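Onum Tabletop Kitchen Layouts: data card

Maintained by Ustyna Zhuravel and Shabani Ogola
Last revised in January

Summary

Onum is a collection of still photographs of small kitchen layouts on a single tabletop. Each layout holds a handful of ordinary items: plates, trays, mugs on a stand, play or real produce, a countertop oven, storage pieces. The release contains 3,293 photographs in 3 splits. It was put together for work on naming kitchen items and on saying where one item is relative to another.

The collection covers two rooms, one in Brovomville and one in Cukomville. Both use a brown table surface. Table height and lighting differ slightly between the two, and users who need uniform color should read the section on known issues first.

Layout families

Photographs are grouped into 4 layout families. A family fixes the large pieces and leaves the small ones free.

breakfast: toaster oven, mug stand, plate, one food item or none
corn: woven tray with ears of corn, plate, mug stand, toaster oven, drawer cabinet
washing-up: dish rack, plates, cloth
storage: drawer cabinet, baskets, lidded containers

In the corn family the tray sits on the left half of the table and the mug stand near the top center. The drawer cabinet and the toaster oven go on the right, cabinet above oven as seen in the photograph. The plate is the free item and may be anywhere on the open part of the table.

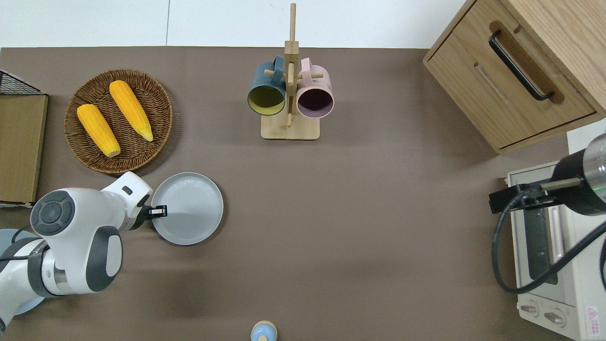 Annotation fields

Every photograph has one record. Fields are listed in the order they appear in the file.

layout_family: one of the four names given earlier
items: list of item names from the shared vocabulary
item_color: main color, one word or a two-word compound such as "dark teal"
inner_color: mugs and bowls only, left blank if the inside is not visible
support: the item or surface directly under this one
region: left, center or right, combined with top, middle or bottom
partial: true if any part of the item is outside the photograph or hidden behind another item
notes: free text, usually blank

The support field matters most in the corn family. Corn is recorded as resting on the tray, and the tray as resting on the table. Mugs on the stand take the stand as their support, with the value "hanging" in a second column. Earlier drafts used "mug tree" and "mug rack" interchangeably. The release uses "mug stand" throughout, and the script normalize_items will convert old records.

Item vocabulary

Names are plain nouns. Brand names are not used. Where annotators disagreed on a name, the more general one was kept. Three cases come up often enough to list.

tray / basket: a shallow round woven piece is "tray, woven". "Basket" is reserved for wire baskets and for woven pieces with high sides.
plate / dish: flat or with a low rim is "plate". A raised rim alone does not make a dish.
board / panel: an upright flat wooden piece at the edge of the table is "board", whether or not its use is clear.

The round plate in the corn family is light gray. Against the brown table it separates well, and it was picked for that reason after an earlier white plate kept blending into the strip of white behind the table. Two mugs hang on the stand in the same order in the sample photographs, dark teal on the left and pale pink on the right, both with the opening facing down. Interior color is annotated separately because the teal mug is yellow or yellow-green inside depending on the light, and a single color field lost that.

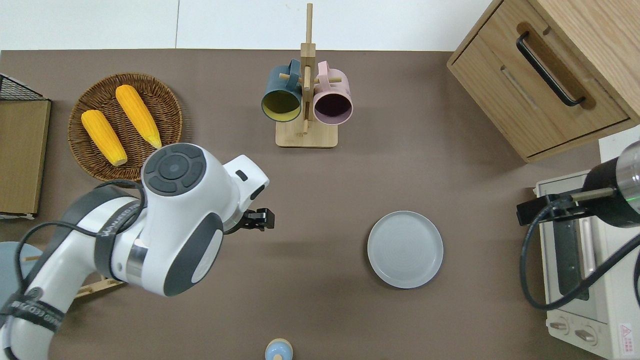

Position labels are coarse by design. A plate at the middle of the right half and one closer to the oven can both be "right, middle". Users who want finer positions should derive them from the outlines file, which gives a polygon for every item not marked as partial. Polygons were drawn by hand by one annotator and checked by a second. Ears of corn have a polygon each, even when they lie close together on the tray.

Splits

train: breakfast, corn and storage layouts from Brovomville
check: the same families, held out by session
transfer: all families, Cukomville only

No session appears in more than one split. The washing-up family is in the transfer split only, so item names such as "dish rack" and "cloth" will not be met in training.

Known issues

Color of the table varies between sessions. The surface did not change, the lamps did.
Small objects at the bottom edge are sometimes cut in half and hard to name. They carry the item name "small object" and partial = true.
The wire basket at the left of the corn layouts is recorded as "wire rack" in some older records. Both names are accepted by the loader.
Toaster oven knobs are not annotated as separate items. Drawer handles are, in the storage family only.
The Hendricks conversion tool drops the inner_color field when it meets a blank. Use version 3 or later.

Corrections

Send corrections to Shabani Ogola with the record number and the field name. Changes to the vocabulary go to Ustyna Zhuravel and are held until the next revision, so that record files within one revision stay comparable. Outline fixes are merged as they come in and listed in changes.txt.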